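Stuck on the third tower in Broltlow, is there a way back down for the lantern?

Asked in Retro Platformers, 7 replies, 1431 views

I've been playing Broltlow on the original cartridge this past month and I'm completely in love with it! The music in the second world alone is worth digging out the old console for. But I've hit a wall in the third tower. I got to the floor with the moving ledges, and a sign says to bring the lantern. I never picked up a lantern. My password saves right at that floor and the door behind me is shut.

I have 48 hearts and the long boots, and I skipped the shop in world two (I know, I know). Is this file dead, or is there some way to go back? I would really rather not redo the ice caves, though I'd do it if I had to, they're gorgeous.
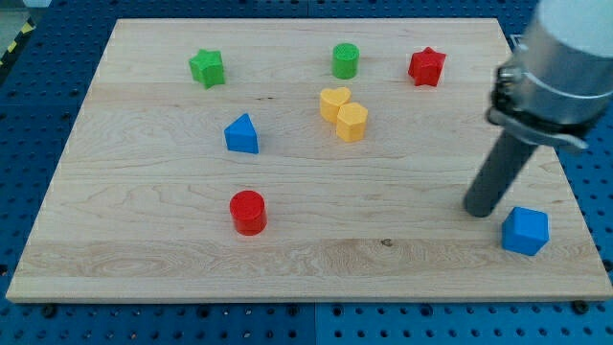 Stella wrote back that the file is fine and that she had done the very same thing on her first run. Stand on the left ledge at its lowest point, hold down and press jump. You drop through to a hidden room with a merchant in it, and he sells the lantern for 60 hearts. You're 12 short, but the bats on the ledge floor come back every time you leave the screen and return, and each one drops a heart if you hit it from above. It took her a few minutes. She also said to buy the lantern before the potion, since he closes up after one sale.

Marked as helpful by the asker

Reply from Tsikata

Love seeing people play this one! The drop works, I can back that up. One thing to add: make sure you're on the cartridge version, which you say you are. On the disk version the merchant wants 126 hearts and the bats don't respawn, so there you have to go back out through the roof. Also the lantern only stays lit for one floor at a time, so don't stand around in the dark rooms admiring the tiles like I do. The boss up top is a blast. Stay low, jump the second wave, hit the tail.

Reply from Bedov

just use a password from world 4, there's lists everywhere. never bothered with the lantern myself

Comment from the asker

It worked!! I fell through the wrong ledge twice and lost a bunch of hearts, then got it on the third try. The merchant has his own little tune! Tsikata, thanks for the tail tip, I'm heading up there tonight. Bedov, I'll keep that in mind if the boss flattens me, but I want to see every floor first. Does anyone know if the long boots do anything in world four or should I swap them out?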